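## 4. Setting up a walk in Stongate

This section covers building your first self-guided heritage walk in Plurkik. It assumes you have finished section 3, have an editor account, and have picked a neighborhood old enough to have opinions about itself. The worked walk used throughout is Old Stongate, put together by Concetta Piras from a 1911 street directory and a great deal of squinting.

### 4.1 Before you start

You will need:

- a base map (the Etiser street layer is loaded by default)
- at least one old source that names buildings, such as a directory, a guidebook or an insurance plan
- permission for any old pictures you did not draw yourself
- comfortable shoes

**Note:** Plurkik accepts up to 30 stops per walk. Your walkers don't. The Stongate walk began with 30 and now has 19, and the only complaint so far has come from the person who researched the other 11.

### 4.2 Create the walk

1. Open **Walks > New** and type a title. Keep it short enough to fit on a phone. "Old Stongate" fits. "A Perambulation Among the Vanished and Vanishing Premises of Old Stongate" is a lovely title for a book.
2. Choose a **Period**. This sets the date slider, and it can be changed later.
3. Set **Start point** by dropping the pin on the map. Drop it on the sidewalk. A pin in the middle of the building tells the app that your walkers have to get inside before they can begin.
4. Under **Direction**, select **One way** or **Loop**.
5. Press **Save draft**. There is no autosave on this screen. We know.

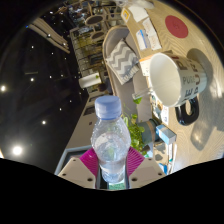

6. Check that the walk shows up in your list with a gray dot. Gray means draft, green means published, and orange means someone else is editing it and you should go and find out who.

### 4.3 Add stops from an old source

Old guidebooks were written by people who expected you to know where the corn exchange was. You'll have to do some translating.

1. Open the draft and choose **Add stop**.
2. Enter the **Historic name** exactly as the source spells it, including the spellings that are plainly wrong.
3. Enter the **Current name**. If the building is now a parking lot, write "Parking lot." Resist "Tragically, a parking lot." There is a comments field for feelings.
4. Enter the **Address then** and the **Address now**. Many streets were renumbered between the two, so see 4.4 before you trust either one.
5. Fill in **Source** with the title, year and page number. The app will let you publish without a page number, but you'll regret it the first time a reader writes in.
6. Set **Status** to one of the following:

| Status | Use when |
|---|---|
| Standing | Most of the building is still there |
| Altered | The front is old and the rest is a gym |
| Façade only | The front is old and the rest is air |
| Gone | You are pointing at something else |

7. Write the **Stop text**. The box holds 134 words. Readers will be standing outside, possibly in rain, with a bus going by, and 134 words is already generous.

**Caution:** Pasting from a word processor brings hidden formatting with it. Use **Paste plain**, or your stop text will come out in three fonts, one of them very large.

### 4.4 Fix the street numbers

Stongate was renumbered in 1923, apparently by someone with a grudge. Before that, odd and even numbers ran up one side of the street and down the other. If you drop your stops at the old numbers on the modern map, the walk will send people back and forth across Tsai Street like a dog looking for a ball.

1. Go to **Tools > Renumber**.
2. Pick the street.
3. Find two buildings you are sure of, one near each end. Churches and banks are good for this. Pubs move.
4. Enter the old and new number for each, then press **Preview**.
5. Look at the preview. Really look at it. If a stop lands in the river, one of your two buildings is not what you thought it was.
6. Press **Apply**.

**Note:** Renumbering affects every stop on that street in this walk, including the ones you placed by hand and were proud of. To protect a stop, open it and tick **Lock position** first.
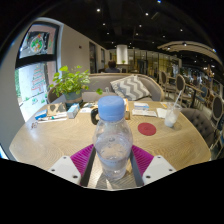
### 4.5 Add the then-and-now view

A then-and-now view lays an old engraving or photograph over the present street. It is the feature everyone asks for and the one most likely to eat your afternoon.

1. Open a stop and choose **Overlay > Upload**.
2. Select a scan at least 2,000 dots wide. Smaller ones will load, then look like soup.
3. Mark 2 matching points, one on the old picture and one on the new. Roof corners work well. Trees have grown, and shop signs have changed more often than that.
4. Repeat for the second pair of points.
5. Drag **Blend** to the middle and see whether the rooflines meet.
6. Fill in **Rights** with the owner and the date you were given permission. If you were told "go ahead" over the phone, ask for it again in writing.

**Caution:** Engravers cheated. They widened streets, straightened chimneys and took out anything that got in the way of a church tower. If the overlay won't line up no matter what you do, try **Treat as artwork**, which shows the old view beside the new one and stops trying to be clever.

### 4.6 Walk it yourself

1. Put the draft on your phone with **Send to device**.
2. Walk the whole route at the speed of someone who reads every sign.
3. At each stop, check that you can stand still without blocking a door, a driveway or a bike lane.
4. Note any scaffolding under **Temporary notice**. Set an end date, then add a month.
5. Time the walk and enter the result under **Duration**. Use your real time, including the coffee.

The Stongate walk was tested in March, when two stops turned out to be behind a locked gate. Both are now viewed from across the street, with a line in the text suggesting the reader look up.

### 4.7 Publish

1. Press **Check walk**. Red items must be fixed. Yellow items are advice, and some of it is good.
2. Press **Publish**.
3. Open the public page in a browser where you aren't signed in, and read it once from top to bottom.

To take a walk down again, choose **Unpublish**. Printed maps will of course carry on without you. For printing, see section 5.

*Section last revised 2024-04-30.*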